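[Prieto-list] Re: Tablecloths, and whether we are savages
From: Gheorghița Neagu
Date: 4/28/24

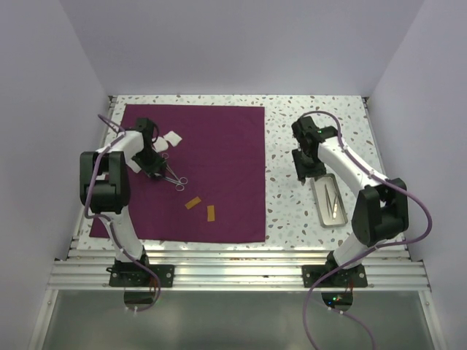
Delia's question has been sitting in my inbox for days, giving me the same look my mother used to give a paper napkin. I've run the linens for the Rernton supper club since the previous linens person moved to a drier climate, and I have opinions, most of them about fabric and a few about members. My first is that a cloth doesn't have to reach all four sides. A big plum-purple square over the left half of a speckled top, with the pale flecks left showing on the right, looks like somebody meant it, and the faint creases don't bother me one bit. My second opinion is that if you've got a terrazzo sort of pattern you should let people see some of it, as somebody presumably paid for it.

Delia Mihăilă wrote:
> I have inherited 17 tablecloths from an aunt who did not believe
> in getting rid of things or in labeling them. Some are big enough
> for a banquet and some wouldn't cover a card table. My husband
> says we should go back to place mats like normal people.
>
> Three questions. Do you iron? Do you store them rolled or folded?
> And is there any hope for red wine that has been in the cloth
> since what I believe was the first Stadasholm dinner?
>
> Also, does the club want any of them? I'm not keeping all 17.

Taking these in the order I feel like.

The wine. If it really dates from the first Stadasholm dinner then it's older than two of our members' marriages and has held up better than one of them. I'd try a long cold soak with oxygen bleach, overnight, then another, then a third if you're stubborn. Check the fabric first, and if it's silk or wool stop reading and take it to somebody with insurance. Don't put it in the dryer until you're happy with it. I did that in February with the good Mindmont cloth and the stain is now a permanent member with voting rights. If it won't come out, put the bread basket there. Every cloth the club owns has a bread basket spot. You've eaten off all of them and never noticed.

Ironing. No. I did it for my first two seasons, standing in the kitchen at Rernton with a iron that spat brown water, and then the guests came in and put their elbows on it. Now I shake them out hard, hang them over the shower rail the night before and call it a relaxed look. Linen wants to be wrinkled and I'm too old to argue with it. The exception is anything with embroidery, which I iron face down on a bath towel while complaining.

Rolled or folded. Rolled, if you have the closet for it. You want a cardboard tube from a fabric store (ask, they throw them out) and an old sheet around the outside. I don't have the closet, so mine are folded in thirds the long way and I refold them on different lines when I remember, meaning at Christmas. What you don't want is plastic bags. The first Prieto set was kept in plastic in a basement and came out with yellow stripes, like it had been in prison.

Sizes. Measure the table, add the drop twice and write it on a tag, then safety pin the tag to the hem. A cloth of 80 inches square is the one everybody reaches for and we only own 6 of those, two of them spoken for by the dessert table, so if your aunt had any in that size I'll come over and be charming. The tiny ones are probably bridge cloths. We have enough bridge cloths. We don't have any people who play bridge.

On place mats: your husband is entitled to his view. I've seen the place mats.

I can collect whatever you're giving up before the next dinner. Leave them on the porch in a pillowcase, or come in the side door at the hall, the code is still 3678 and yes I know I've now posted that to the entire list. Somebody please remind me to get it changed.

And whoever borrowed the long green runner, it was not a gift.

Gheorghița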